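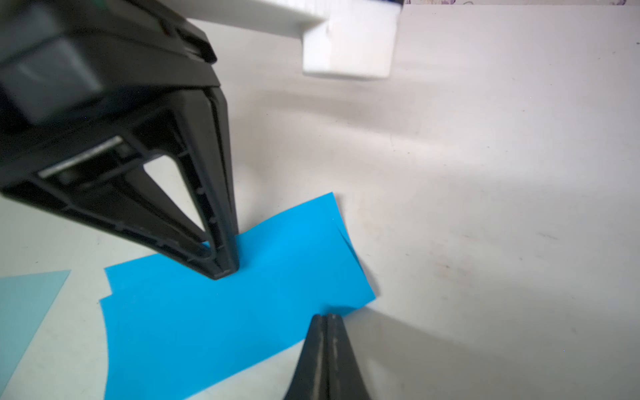 Photo: Mireille Jacquet

Amance Shared Workshop – Robot Arm Build Group
Minutes of the November meeting, 7 p.m., back bench

Present: Rhodri Edwards (chair), Mireille Jacquet, Timothée Vasseur, Gwenaël Pichon (minutes)
Apologies: Florian Masson, who sent a very kind note and a tin of cookies

1. Last minutes
Read and agreed, once Timothée had put us right on the spelling of Virkley.

2. Gripper
Most of the evening went here, and happily so. Mireille has been working with cut paper on the white table, the bright blue sheet and a paler one. We had a long and friendly talk about how hard a fingertip should press on something so thin, and whether a corner that lifts and curls a little is a help or a nuisance. Rhodri feels it gives the second finger something to get under. Timothée would sooner start with everything flat and work up from there. We agreed to try both – 37 tries each way, written down in the green notebook, please, and not on the backs of envelopes.
The black plastic fingers stay as they are for now. Gwenaël will ask at Roussel about soft pads for the tips.

3. Software
Timothée has moved the arm over to Plevix and is pleased with it. He has saved 256 short runs so far and would love a hand sorting them.

4. Money
The kitty stands at $1271. Two spare motors approved, all in favor.

5. Any other business
Scissors: would whoever took the good pair home please bring them back. Mireille asked for more colored paper, any shade, scraps very welcome.

Closed at 9:10 p.m. Next meeting same time, same bench. Rhodri to bring the coffee.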